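Bench rules FAQ - two-arm tables

Last edited January 2, 2024. Questions go to Ye-rin Noh, room 1513. Please read before you book a slot.

Who has to follow these?
Anyone running arms on the Guvarari tables. Students, visitors, staff. Bukeck people too, even if your own site does it differently.

Do I need a second person?
For two arms moving at once, yes. One drives, one stays by the stop button. Phone away. For a single arm at slow speed you can be alone, but tell someone you're in.

How close can my hands get?
Outside the taped line whenever the motors have power. Object fell over? Pause, wait for both arms to hold still, then reach in. No grabbing between moves, ever.

Can I leave the checkerboard on the table?
Yes, if it lies flat and you don't need that spot. If it gets bumped, write it in the log and redo calibration before the next run. Do not just nudge it back.

What about bags and other soft stuff?
Allowed. Clean and unused only, no real trash. Start slow, becuase thin plastic snags and then both arms pull against eachother. Limit for a stuck pull is 2 seconds, then stop and open the grippers.

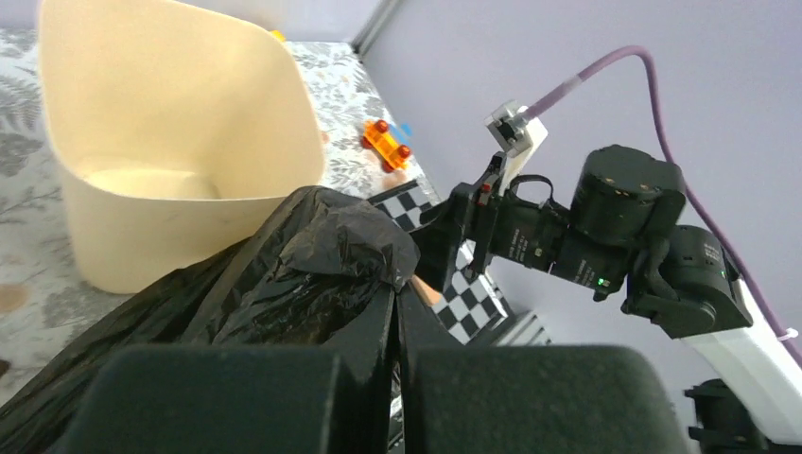
Bag handling with two arms, bin and toys on the patterned cloth.

Where do cables go?
Along the arm, tied, with enough slack for the full wrist turn. Check by hand with power off. A cable that goes tight at any pose = no run.

Is a tablecloth OK?
Yes. Clip it or tape it underneath. Change of cloth goes in the log, the Bestedow scripts need to know.

How many tries before I reset?
6 failed grasps in a row, then stop and home both arms. Don't keep hammering at it.

Something got pinched or cracked. Now what?
Stop, power off, red tag on the arm. Form 1808, same day. Small cracks count. Nobody gets in trouble for a form, you do get in trouble for tape over a crack.

Can I change the speed limits in Ki?
No. Ask Ye-rin. Yes even for a demo.

Where's the old version of this page?
Gone, it had the wrong stop procedure. If you printed it pls throw it out.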